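Full-body MRI and "wellness" scans: your questions

We get a steady stream of emails about private screening scans, most of them from people who have had a leaflet through the door. Lalit Garg and Doina Georgiou wrote the first version of this page and it has been added to since. It is general information and can't replace a talk with someone who knows your history.

I feel fine. Should I book a full-body scan?

We wouldn't. A scan looks for things you can see on a scan. High blood pressure, early diabetes and raised cholesterol don't show up on it in any useful way, and those are what most people in their fifties ought to be checking. A blood pressure cuff costs a fraction of the price and has far better evidence behind it.

The clinic says it finds "something" in 78 per cent of customers. Isn't that a good sign?

Ask what the something was. Simple kidney cysts, small liver cysts, worn discs, a thyroid nodule, a fatty liver: these are common in healthy adults and a good many of them never cause trouble. A clinic can find plenty and help very few. The figure you want is how many people lived longer or better for having been scanned, and we have yet to see that one in a leaflet.

What is an incidental finding?

Something that turns up when you weren't looking for it. Some matter a great deal. The problem is the large grey area in between, where the report says "likely benign, suggest follow-up". Then you have a second scan, perhaps with contrast dye, perhaps a biopsy, and biopsies can bleed or get infected. Sevim Yalçınkaya wrote to us after her Panlow scan showed a 2 cm shadow on one kidney. She had two further scans and a winter of bad sleep before she was told it was a cyst that needed no treatment.

But surely catching cancer early is always better?

It's better if the cancer would have harmed you and if treating it early changes the outcome. Both have to be true. Some small tumours grow so slowly that they would never have been noticed, and people treated for them have all the side effects and none of the benefit. They also tend to be the most grateful customers, so be a bit careful with testimonials.

Does MRI use radiation?

No. CT does, and some packages quietly include a CT of the chest or heart. Read the small print. If you smoke or used to, ask your GP whether there is a lung check programme you can join, where the dose and the follow-up are properly organised.

What about the Kernex report, the one where software reads the images?

Readers have sent us three of these now. The layout is lovely. Every organ gets a score out of 80, which nobody on the Kernex helpline could explain to Balthasar Eberhard when he rang on our behalf. He asked twice what a liver score of 61 meant and was told it was "within the personal range". We'd want to know who signs the report, whether a radiologist looked at every image, and how often the software misses things. A brochure isn't an answer to any of those.

They say it has been tested on 1,000 people. Is that enough?

Enough for what? A thousand people can tell you whether the software agrees with a radiologist most of the time. It can't tell you whether screening healthy adults saves lives. For that you need a much bigger group, a comparison group who weren't scanned, and years of waiting.
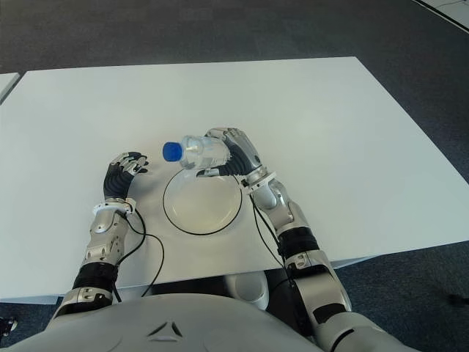
Will my GP deal with the results?

Perhaps, but don't assume so. Many private reports end with "discuss with your doctor", which passes the work on to a surgery that didn't order the test. Before paying, ask the clinic in writing who arranges the follow-up and who pays for it. The Bredunden clinic told Alper Karakaya that follow-up was included. It meant one phone call.

Is there anyone who should have one?

Yes. People with certain inherited conditions are offered regular whole-body MRI by specialists, and for them the sums look very different. If several close relatives had cancer young, ask to be referred to a genetics clinic.

I've already paid. What now?

Check the refund terms first. The Kozan package could be cancelled before the appointment when we last looked, in February. If you go ahead, decide beforehand what you would do with an unclear result, and ask for the full written report as well as the images.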